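Tosness Seed Exchange

The Tosness Seed Exchange is a community seed and seedling swap held in the market town of Tosness, where home gardeners bring what they have saved over the year and go home with something they have not grown before. It takes place twice a year, in early spring and again in November, and it has long been one of the friendlier dates on the local gardening calendar. No money changes hands for seed at the exchange, although there is usually a jar near the door for the cost of the hall, and most people seem glad enough to drop something into it on their way to the tea urn.

Origins

The exchange grew out of a habit among the allotment holders on Salgado Lane, who used to pass envelopes of beans and squash seed over the fence when the season was done. For a good many years that was all there was to it. Then came a wet summer in which half the lane lost its runner beans to rot, and the gardeners who had given seed away the year before found themselves going door to door asking for a little of it back. They got it, too, and it set people thinking that seed kept in a dozen different kitchens was a good deal safer than seed kept in one.

The first proper swap was held in the back room of the Mastum Hall, with 12 households taking part. Early records are thin, mostly because they were written on the backs of the envelopes, and the envelopes went home with the seed. What has come down is largely a matter of memory, and memories differ on whether the first swap was mostly beans or mostly tomatoes – there are loyal supporters of both versions.

How the exchange works

Anyone may come, with or without seed to offer. Gardeners who bring seed put it out on the long tables by family, so that peas and beans sit together, then the squashes and cucumbers, then the cabbages and their many relations, with flowers and herbs along the window side. Each packet is supposed to carry the name of the variety, the year it was saved, and the part of town where it was grown. That last item may sound fussy, but a lettuce that has been happy for years on the cold, heavy ground by the river may not care for the sandy gardens at the top of the hill, and gardeners like to know what they are taking on.

Visitors may take up to 9 packets each in the first hour. After that the limit is lifted, and people are warmly encouraged to clear the tables. First-time visitors who arrive with nothing are given the same allowance as everyone else, and are simply asked to save a little seed from one plant and bring it along another year. A fair number do, sometimes several years later and with many apologies, and they are always made welcome. 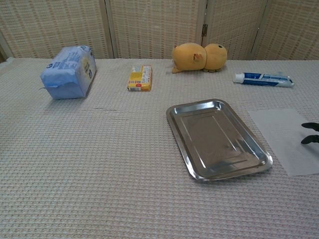
Too many squashes, was one regular visitor's complaint in the exchange's newsletter, and not nearly enough plain onions; why not ask each household to grow one dull and useful thing for every fancy one? The letter drew a great many replies, nearly all of them in favor, and the following spring saw the start of what is now called the plain table. It holds ordinary onions, leeks, carrots, and parsnips, the sort of vegetables that feed a family through the cold months without winning any ribbons. Onion seed does not keep for long, and carrots cross freely with the wild kind along the roadsides, so the plain table takes more care to stock than its name might suggest.

The Sirero bean

The plant most closely tied to the exchange is the Sirero, a climbing bean with pale flowers and a flat, speckled seed. It is eaten young as a green bean or left on the vine and dried for soup. Gardeners in Tosness speak of it with real affection, partly for its flavor and partly because it puts up with poor weather better than most. It starts late, it sulks through any cold spell in early summer, and then it climbs over everything within reach and goes on bearing until the first hard frost.

There are 2 recognized strains. The hill strain is shorter and ripens sooner, while the river strain makes a heavier crop and wants a taller pole. Growers of each will tell you, at some length, that theirs is the older. Beans mostly pollinate themselves, so the two have stayed fairly distinct, but the exchange asks anyone growing both to keep them at opposite ends of the garden when saving seed.

The seed cupboard

Packets left over at the end of the day go into the seed cupboard, a dry, cool store kept at the Mastum Hall between swaps. According to the exchange's newsletter of August 27, 2018, the cupboard then held 3,000 packets, the most it had ever contained. Older seed is tested on damp paper each winter. If fewer than half the seeds in a test sprout, the rest of the batch is marked for thick sowing or, if it is very poor indeed, sent to the compost heap.

Gardeners can ask for seed from the cupboard at any time of year by leaving a note at the hall. The most common requests come in late spring, after slugs, and there is a standing supply of lettuce and kale set aside for just this sort of trouble.

Seedlings and cuttings

The spring swap also takes in young plants, chiefly tomatoes, peppers, and herbs, along with divided perennials for anyone willing to carry them home. Mint is accepted only in pots. Currant and gooseberry cuttings belong to the November swap, when the wood is resting and can be pushed straight into the ground.

Plants are looked over at the door for pests and disease, and any that seem doubtful are turned away, with advice for the owner and no hard feelings. Potatoes and garlic saved at home are not accepted, as both can carry trouble from one garden to the next without showing it. Soil on the roots of perennials is shaken off before they come indoors – a rule that began with the hall floor in mind and has stayed in place for the sake of the gardens as well.

See also

Seed saving
Allotment gardening
Climbing beans
Open pollination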